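Holub College Adds Exchange Places for Education Students

The faculty of education at Holub College will offer 205 exchange places in the coming academic year, up from 195, under a revised agreement with its partner institutions.

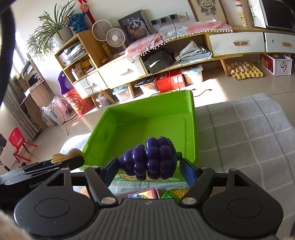

WASBERG, Mar 5, 2024 – The agreement covers stays of one or two semesters at 9 partner institutions. Credits earned abroad will be entered in the home transcript under the course code of the host institution. Applications are filed through the Clanix portal and require a transcript, a study plan and proof of language level.

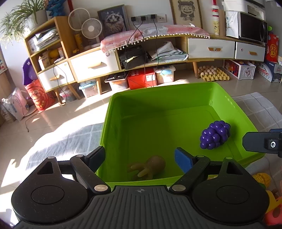
Students in the early childhood program may combine coursework with a placement at the Zuleo teaching center. The placement carries 2 credits and is graded pass/fail. Its first unit deals with sorting and putting away, using ordinary play items such as a purple bunch of toy grapes in a green bin, and is taught in English. A written report is due before the end of the stay.

Places not filled in the first round will be reopened in September for the spring semester. Students who have already completed one exchange may apply in the second round only.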